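Week 4 handout: Gluing up a panel

Okay, so last week we got as far as milling the stock, and a few of you asked me why we couldn't just buy one wide plank and skip the whole gluing business. You can, if you find one and feel like paying for it! But a wide plank likes to cup, and a panel made from narrower pieces gives you a lot more say in how the thing looks. Bring this sheet on Sunday, because I'll be talking fast and I know my handwriting on the whiteboard is awful.

Some words first. A "seam" or "glue line" is where two planks meet edge to edge. "Face" is the big flat side. "Squeeze-out" is the glue that comes up when you tighten the clamps, and you want a thin bead of it all the way along.

Laying out. Put your planks face up and shuffle them. Flip them, swap them, turn them end for end, then walk away and get a coffee. I look at the grain before anything else (Kagiso looks at the end grain first, and we've been arguing about it since the Pledance workshop, so ask us both). If the wavy bits on one plank run the same way as on its neighbor, your eye slides right over the joint. Once you're happy, draw a big pencil triangle across all the faces so you can put them back in the same order.

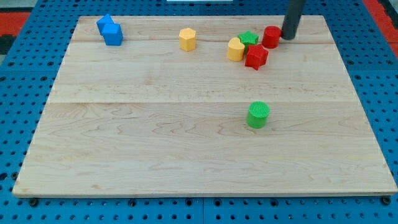
Thanasis Galanis
Bench instructor, Mahlangu evening woodshop

Look for the seams on the maple. The one toward the back is faint and the middle one shows up more, with a narrow plank between the two. I like a narrow plank in a panel! It's a good home for an offcut you couldn't bring yourself to throw out. The grain is soft and dark and runs the long way, so the glue lines go along with it.

Gluing. Do a dry run with the clamps every single time, even if you've done 200 of these. Spread the glue on one edge, rub the edges together a little, and clamp from the middle out. Alternate the clamps over and under so the panel doesn't bow. Leave it for 2 hours before you touch the clamps, and overnight before you plane it. Scrape the squeeze-out when it's rubbery — not when it's runny, or you'll push it into the grain and curse me when the finish goes on.

Sanding. Start at 80 if the seams are proud, then 120, then 180. Go with the grain. Run a fingertip across each seam with your eyes closed and you'll find any step that's left.

For next time: two planks each, edges jointed, pencil triangle on. We start at 7, and clamps are first come, first served.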